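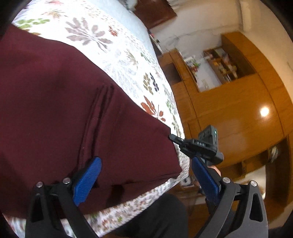

Maroon cloth over a bed.

Search the guide Search
5 min read

Throw (bedding)

A throw is a loose cover, smaller than a blanket, that goes on top of a made bed or over the back of a couch. It isn't tucked in. That's pretty much the whole definition, and I've read a lot of longer ones that say less. In the Handow household guides I've been adding to for a few years now, the entry used to be two lines long and sent you off to "Blanket," which bugged me enough that I rewrote it.

Name

The word comes from what you do with it. You throw it over something. Older writing also has "throwover," and my grandmother's generation around Plelness said "lap rug" for nearly the same item, although a lap rug was usually wool and lived in the car. Store labels mix everything up. I've seen the same piece sold as a throw, a travel blanket and a "cozy" in three different aisles, so I wouldn't trust the label much. Measure it.

Size

There's no fixed size. Most throws run somewhere between a big bath towel and a twin blanket. The one I use every night is 180 cm on the long side and I'm a tall person -- it covers my feet or my shoulders, and I have to pick. If two people are going to share it on the couch, get the larger size, whatever the package says about it being generous.

Fabrics

Wool is the old standard. It's warm, it's heavy for its size, and it will itch if you have the kind of neck I have. Cotton throws are mostly woven or knitted, and they're the ones I'd put on a bed in July, when you want a little weight and no heat. Acrylic looks like wool from across the room and pills like crazy.

Then there's fleece, which deserves more room than it usually gets. The everyday kind is polyester, knitted and then brushed until the surface goes fuzzy. It dries fast, it doesn't fray when you cut it (great for kids' projects!) and it costs very little. On the other hand it picks up static in winter and holds on to every single pet hair in the house. It also sheds tiny fibers in the wash, so I wash mine less often and in a full load.

Dark colors are a mixed blessing. Maroon, navy and forest green hide coffee beautifully and show lint terribly. Wash a new dark one by itself the first time or two, especially if it's going to sit on a pale bedspread.

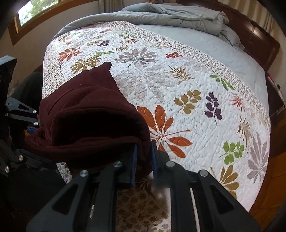 A reader in Trillar wrote in to say that I was being far too kind to fleece, that hers had gone flat and crunchy inside one winter, and that the dryer was to blame and should be mentioned in bold letters. I can't do bold letters here, but she's right about the dryer. High heat mats the fuzz and it never really comes back. Low heat or a clothesline, and skip the fabric softener too.

On the bed

A throw on a bed can be folded in a band across the foot, spread flat over the top, or dropped on a corner so it looks like you didn't try. Hotels like the band. I tried it for a while and found the thing on the floor every morning. Spread flat is warmer, obviously, and it protects the bedspread if you have a dog with opinions about where she sleeps.

For storage I fold mine in half, in half again, and then roll it. Rolling takes up the same space as folding but you don't get that hard crease down the middle. Wool should go away clean, with cedar if you have it.

Customs

In Lamptey it was the habit to give a throw as a housewarming gift, and families kept the first one long after it was fit to use. The local craft fair there still has a throw table, 13 sellers the last time I went, and I came home with one more than I'd planned on. Charity knitting drives are another big source. The Plelness one set itself a goal of 1000 knitted squares, and sewing them together took longer than the knitting did. Some of those squares were not square.

See also

Afghan; Bedspread; Comforter; Lap rug; Quilt

Last revised 19 Mar 2018. I still want to add a section on fringe, and on how to comb it out when the washer has tied it in knots.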